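How to find out what is tripping your kitchen breaker

A breaker that trips once in June and never again is probably nothing to chase. One that trips every few mornings is telling you that too much is plugged in on one circuit, or that something on it is faulty. You can usually work out which with a pencil, some paper and an hour at home.

What you need

A plug-in lamp or a radio
Paper and pencil
A flashlight
Masking tape
A helper, if the panel is a long way from the kitchen

Step 1. Map the outlets

Draw the kitchen as a plain rectangle and mark every outlet on it, including the one behind the refrigerator. Give each a number. Mark the ceiling light and the range hood too.

Turn off one breaker. Take the lamp around and test each outlet, top and bottom, and write the breaker number next to every one that is dead. Turn that breaker back on and go to the next. Check the dining room and the hallway as well. In older houses, like most of those in Nollthorpe, a kitchen circuit often runs through the wall and feeds a room you would not expect.

If the labels inside the panel door are wrong, fix them now with the masking tape.

Step 2. List the loads

Every appliance has a plate or sticker giving its watts, usually underneath or on the back. Unplug it and let it cool before you turn it over. If the plate gives only amps, multiply by 120 to get watts.

Write the figures next to the outlets where you use them. Anything that makes heat will be at the top of the list. Lamps, radios and phone chargers hardly matter.

Step 3. Add up what runs together

A 15 amp breaker on a 120 volt circuit carries 1800 watts. A 20 amp breaker carries 2400. For anything left on for hours, stay under 80 percent of that.

Add up only the things you use at the same time. In our old kitchen on Bademgate the microwave, the coffee maker and a small fan came to more than 2000 watts on a 15 amp breaker, and it tripped most days before 8 a.m.

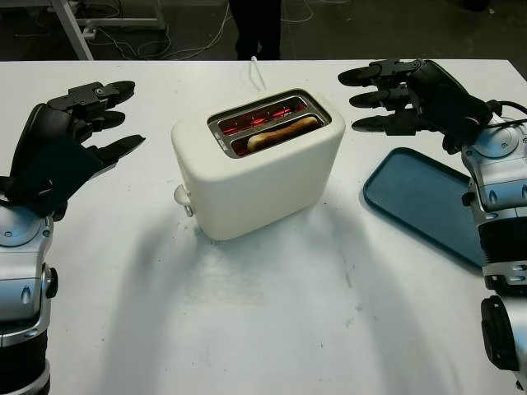 Posted by the Clunine Home Notes editor
Filed under: Electrical, Kitchen
11 comments

Step 4. Move things and wait

Shift one heating appliance to an outlet on a different circuit. A toaster is an easy one to move. Plug it straight into the wall, never into a power strip or a light extension cord. Then go about your mornings as usual for two weeks and note any trip, with the time and what was on.

If the breaker still trips with a light load, unplug everything on the circuit and add items back one at a time. If one item trips it on its own, stop using that item.

When to stop

Call an electrician if the breaker trips with nothing plugged in, if it feels hot, or if an outlet is browned or buzzing. Do not fit a bigger breaker to cure the problem. The wire in the wall is sized for the one you have.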